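首页 > 服饰 > 人物访谈 > 礼服与定制

11月　文／本站特约撰稿

把旧礼服改成可以再穿的衣服：访 Fodwood 工作室的主人

Fodwood 工作室在 Starkville 的一条小街上，楼下是修鞋的店，楼上才是做衣服的地方。我到的时候是上午十点，工作室的主人正在给一条裙子拆线。她请我先坐，自己把那一段拆完，再把剪刀放下来。她要求我在文章里不写她的名字，只写“工作室的主人”就可以。她说：“客人记得衣服就够了，记得我没有用处。”

Fodwood 做的事情，用一句话说，是改旧的礼服。婚礼的礼服，订婚的礼服，母亲留下来的长外套，姐妹之间传来传去的裙子，都可以拿来。改完以后，有的还是礼服，有的变成了上班也可以穿的上衣。今年秋天，她们把一部分设计整理成一个小系列，名字叫 Prustodis，这是我来采访的原因。

我先问她，为什么不做新衣服。

“我做过新衣服，做了很多年。”她回答，“在一家做礼服的公司里，我负责袖子。你可能觉得奇怪，一个人可以只负责袖子。可是袖子很难，胳膊要动，手要拿东西，要拥抱亲戚，要切蛋糕。我做袖子做到后来，看见一个人走进来，先看她的肩膀，再看她的脸。”

离开那家公司以后，她在家里接一些修改的工作。第一位客人带来的是一件深红色的长外套，上面有金线的刺绣，客人的外婆结婚的时候穿过。客人想在自己妹妹的婚礼上穿，但是外婆的身材很小，衣服的肩太窄，腰也太高。

“我看了三天，没有敢剪。”她说，“第四天我给她打电话，我说我可以做，可是我要把后背全部打开，加一块新的料子。她问我，会不会看得出来。我说会看得出来，我会让它看得出来。她在电话里没有说话，然后她说，好。”

那块加进去的料子，颜色比原来的红深一点，从领子一直到下摆，像一条窄窄的路。我在她手机里看到了照片，觉得很美。后来很多客人就是看了这件外套来找她的，她们都说要“那个后背”。她现在仍然做这种后背，但是她说每一件的宽度都不同，要看穿的人怎么站。

我问她什么是“怎么站”。她站起来给我看。有的人站的时候肩膀往前，后背就需要多一些料子；有的人习惯挺胸，料子多了反而会在腰那里堆起来。量尺寸的时候，客人往往站得比平时直，所以她会请客人先喝茶，聊天，等客人忘记了，再偷偷看一眼。

“尺子量到的是客人想要的身体。”她笑着说，“我要做的是她下午五点钟的身体。”

关于料子

谈到料子，她的话就多了。旧礼服最大的问题是料子已经老了。丝的料子放久了会变脆，尤其是折起来的地方。她拿出一件浅绿色的上衣，把袖子翻过来，里面有一条很直的裂口，就是多年折叠留下的。这样的裂口不能直接缝，缝了以后旁边会再裂。她的办法是在里面垫一层很薄的料子，用很小的针脚把两层固定在一起，让薄料子替旧料子受力。

“这个工作很慢，而且做完以后没有人看得见。”她说，“客人拿到衣服，会说，咦，你好像什么都没有做。我很喜欢听这句话。但是她付钱的时候不一定喜欢。”

新料子她大部分从 Usman 买。Usman 是一家家庭经营的布行，店面不大，仓库在后面，丝、棉、薄纱都有。她第一次去的时候，想买很少的一段乳白色的丝，别的布行都不肯剪这么短，Usman 肯。以后她就一直去那里。她说那家店有一个抽屉，专门放卷尾剩下的料子，她每次去都要先看那个抽屉，有时候为了抽屉里的一块料子，会重新想一件衣服的设计。

我请她举一个例子。她想了一会儿，讲了一条灰蓝色的裙子。客人的要求很简单，把裙子改短，改到小腿中间。可是裙子下面有一圈珠子的刺绣，如果改短，刺绣就没有了。她本来打算把刺绣剪下来，往上移。有一天她在 Usman 的抽屉里看到一块烟灰色的薄纱，就改变了主意，把刺绣留在原来的位置，缝在薄纱上，丝的裙子剪短，薄纱长长地垂在外面。这样走路的时候，珠子像是浮在小腿旁边。

“客人第一次试穿，在镜子前面走了很久。”她说，“她的先生在外面等，等得睡着了。”

关于刺绣

刺绣是 Prustodis 系列的中心。系列里最费工的一件是一件长外套，前襟用了3,000颗小珠子，都是从不同的旧礼服上拆下来的。她把拆下来的珠子按颜色放，但是她说同样叫金色，放在一起就知道有的偏绿，有的偏粉。以前她会把颜色不一样的挑出去，现在她故意混着用，从领口到下摆，由偏粉的金色慢慢过渡到偏绿的金色。

这件外套的手工用了192个小时。这个数字她记得很清楚，她有一个本子，每件衣服都写下开始和结束的时间。我问她，记时间是不是为了算价格。

“一半是。”她说，“另外一半是为了让我自己相信。做到后面，我会觉得怎么还没有做完，是不是我变慢了。看一下本子，没有变慢，是这件衣服就需要这么长。”

我请她说说拆珠子的过程，我一直以为把线剪断就可以了。她摇头。旧的刺绣，线和线常常连在一起，剪断一处，一大片都会松开，珠子滚得满地都是。她要先在刺绣的背面找到线头，再从线头开始，一点一点往回走，像倒着写一封信。有时候她能看出原来的绣工在哪里休息过，那里会有一个多余的结。有时候也能看出中间换了人，前面的针脚往左斜，后面的往右斜。

“我不认识她们，可是我知道她们当中有一个人是用左手的。”她说。

说到这里，她给我倒了第二杯茶，茶里放了小豆蔻，味道很浓。窗外有人在搬家具，声音很大，我们停了一会儿。
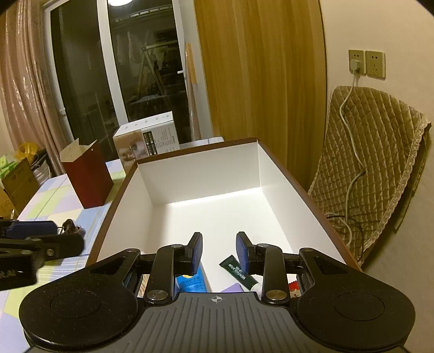
图片来源：Fodwood 工作室

接着我们谈到新娘。虽然工作室什么礼服都改，来的客人里还是新娘最多。我问她，现在的新娘和从前的有什么不同。

她觉得最大的不同是颜色。从前来改衣服的新娘，如果家里传统是红色，就一定是红色；如果想要白色，就一定是很白的白色。这几年，她们开始要一些很难说出名字的颜色，例如茶的颜色，旧纸的颜色，没有熟的杏子的颜色。有一位新娘带来一片干了的玫瑰花瓣，请她照着这个颜色染。她试染了很多次，都太粉。后来发现先用茶染一次，晾干，再用很淡的红色染，就接近了。

“可是花瓣放了几个星期，颜色也变了。”她说，“等我染好，花瓣已经是棕色。我们就决定，以料子为准，不再看花瓣。”

第二个不同是重量。她说从前的新娘能接受很重的衣服，觉得重才像礼服，穿一天，晚上肩膀上有两道红印，也不抱怨。现在的新娘第一次试穿就会问，我能不能跳舞。所以她改旧礼服的时候，常常要做的第一件事是减重。里布是最容易减的地方。旧礼服有时候有两层甚至三层里布，是为了让裙子撑起来。她会拿掉中间那一层，用剪裁来代替，把裙片的下部放宽一点，腰的部分收紧一点，这样裙子自己会张开。

减重也有做错的时候。她承认得很坦白。有一条裙子，她把里布减得太多，客人在室内试穿很漂亮，婚礼当天在户外，有风，裙子一直贴在腿上。客人没有责怪她，可是照片她看了，心里不舒服。从那以后，凡是户外的婚礼，她都会在下摆里缝一条细的重边。

“现在我第一个问题就问，室内还是室外。第二个问题问，你的鞋子买了没有。”

我问鞋子为什么这么重要。她说，鞋跟的高度差一个指头的宽度，裙子的下摆就完全不同，要么踩到，要么露出脚背。有的新娘试穿时光着脚，踮起脚尖说“我的鞋大概这么高”。这种情况她不剪下摆，只用针别好，等客人带鞋子来再剪。有一位新娘到最后换成了平底鞋，幸好那时候还没有剪。

关于母亲们

和新娘一起来的，常常是母亲。她说母亲有两种。一种母亲带来自己的礼服，希望女儿穿，女儿其实不太想穿。另一种母亲觉得自己的礼服已经过时，女儿偏偏要穿。后面这种比较容易，因为女儿已经爱上了衣服。前面这种，她需要一些时间。

“我不会劝女儿。”她说，“我会问母亲，这件衣服里你最喜欢哪里。母亲多半不会说全部，她会说一个很小的地方，例如领子旁边的一朵花，或者袖口。然后我问女儿，这个地方你愿意不愿意带在身上。女儿一般都愿意。”

她讲了一对母女。母亲的礼服是很宽的款式，袖子大得像灯笼，女儿喜欢简单的细肩带长裙。母亲说，最喜欢的是袖口的那一圈叶子，当年她的姐姐帮她绣的。工作室就把这圈叶子取下来，缝在女儿长裙的后腰，正好是新郎跳舞的时候放手的地方。礼服剩下的部分没有剪碎，重新做成一件宽松的短外套，母亲在婚礼上穿了。

“所以那一天，一件衣服去了两个人。”她说完，又觉得这句话说得不对，想了想，说：“一件衣服，两个人穿着去了。”

我觉得第一种说法也很好，就都写下来了。

我问她有没有拒绝过客人。她说有，而且不少。料子如果已经老得不能受力，她会请客人收好，放在没有酸的纸里，不要再穿。有的客人会难过。还有一种她也拒绝，就是衣服本来很完整，客人只是想赶一个流行的样子。去年很多人要一种很大的蝴蝶结，在后腰，拖到地上。有人带来一件手工非常好的旧外套，要求剪开来做蝴蝶结。

“我说，蝴蝶结我可以用新料子给你做，可以拆下来，明年不喜欢就不用了。外套我不剪。”她说，“她很生气地走了，过了一个月又来了，做了新料子的。”

关于价钱

价钱是读者常常问的，我也问了。Fodwood 的做法是先收500美元的订金，里面包括第一次看衣服、检查料子和一次试穿。检查之后她会写一张单子，说明哪些地方一定要修，哪些地方可以修也可以不修，客人自己决定。如果检查以后觉得不适合改，订金会退一部分。简单的改短、改窄，订金已经够了，不用再付。大的工作要看手工的时间。

她知道有的客人觉得贵。有人对她说，这个钱可以买一条新的裙子。她同意，并且会告诉客人去哪里买比较好。她说这不是客气话，有的人真的更适合买新的，例如婚礼就在下个月的人。

“我最怕的一句话是，不着急，下个星期就可以。”她说。

她建议新娘最少提前半年来。第一次只看，不剪；第二次做一个白坯布的样子，就是用便宜的棉布先做出形状；第三次才动真正的料子。很多人不明白为什么改旧衣服也要做白坯布，觉得衣服已经在那里了。她的解释是，旧料子只有一次机会，剪错了，Usman 的抽屉里也找不到第二块。

关于保存，她给了几个很实际的建议，我整理在这里，也许对有旧礼服的读者有用。礼服不要长时间挂着，有珠子的尤其不要，珠子的重量会把肩膀拉长。要平放，折的地方垫一卷软纸，每隔几个月换一个地方折。塑料的衣袋不好，料子不透气，用洗过很多次的旧棉布床单包起来最好，新的床单有时候会掉色。香水要在穿衣服之前喷。如果婚礼上沾了酒或者汤，用干的白布轻轻压一压，不要擦，也不要相信网上说的盐。她为了盐修过很多裙子，说到这个的时候，她的表情很严肃。

樟脑球她也不喜欢，味道进了丝里面就出不来。她自己用雪松的小木片，用纱布包着，不直接碰到料子。

关于 Prustodis

最后我们谈到 Prustodis 系列。她起初没有做系列的打算，工作室里只是积了很多“没有人要的部分”，例如只剩一只的袖子，裙子的一片，没有主人的领子。有些是客人改完以后不要的，有些是别人搬家的时候送来的。她的助手有一天把这些东西铺在大桌子上，发现有几块的颜色放在一起很好看，就说，我们可以拼。

拼布的礼服并不新鲜，她很清楚。她担心的是看起来像被子。为了避免这一点，她定下一个规矩：每件衣服只有一个地方可以拼，其余的地方要安静。所以有一件外套拼的是前襟，有一条长裙拼的是后面的拖尾，还有一件很简单的象牙色上衣，只有领子的里面是拼的，扣上扣子就完全看不到。我最喜欢这一件。她说客人里喜欢这一件的人不多，但是喜欢的人都立刻要买。

名字 Prustodis 是助手起的，没有什么意思，她们只是喜欢这个读音。她说有人认真地问过她是哪一种语言，她不好意思说是吃午饭的时候编出来的，就回答，是工作室的语言。

系列里的衣服可以买，也可以租。租一次是240美元，包括清洗和小的修补，如果腰或者下摆需要调整，她会用可以拆的针脚，衣服还回来以后恢复原样。租衣服的主意来自那些去参加婚礼的人。新娘一辈子可能只穿一次，客人却一年要去好几次，又不愿意在每一张合影里穿同一件。拼了三千颗珠子的那件外套不出租，只在工作室里看。她说有人借的话她会睡不着。

我问她，一个人的衣服借给很多人穿，会不会和她原来想做的事情相反，原来她做的都是一家人的衣服。她想了比较久。

“我也问过自己。”她说，“后来我看到还回来的衣服，有一件袖子里面有一点口红，有一件口袋里有一张座位卡，上面写着第几桌。我觉得也可以，它们又去了婚礼。从前在我的箱子里，它们哪里也没有去。”

座位卡她留着，夹在那个写时间的本子里。口红洗掉了，她补充说，用的是很稀的肥皂水，从背面洗。

明年她想做的事情是男装。有几位新郎来问过，能不能把父亲的长外套改一改。她过去总是介绍他们去别的裁缝那里，她觉得男装的肩膀是另外一门学问。但是上个月她自己也开始学了，晚上关了门以后，拆一件从旧货店买来的西装，看里面的衬是怎么放的。那件西装就挂在门后面，一只袖子已经没有了。

“里面很漂亮。”她把前片翻开给我看，里面一行一行都是斜的小针脚，“我做了这么多年袖子，从来不知道男人的衣服里面有这么多字。”

她把针脚叫作字。整个下午她都是这样说的，我开始以为是自己听错了。

我走的时候快四点，有一位客人抱着一个很大的盒子上楼来，楼梯窄，我们两个人要侧着身体才能过去。工作室的主人在上面喊，请她小心第三级，那一级是松的。

Fodwood 工作室的参观需要预约，看旧礼服请先把衣服的正面、背面和里布拍照寄给她们。婚礼在春天的读者，她希望你们这个月就写信。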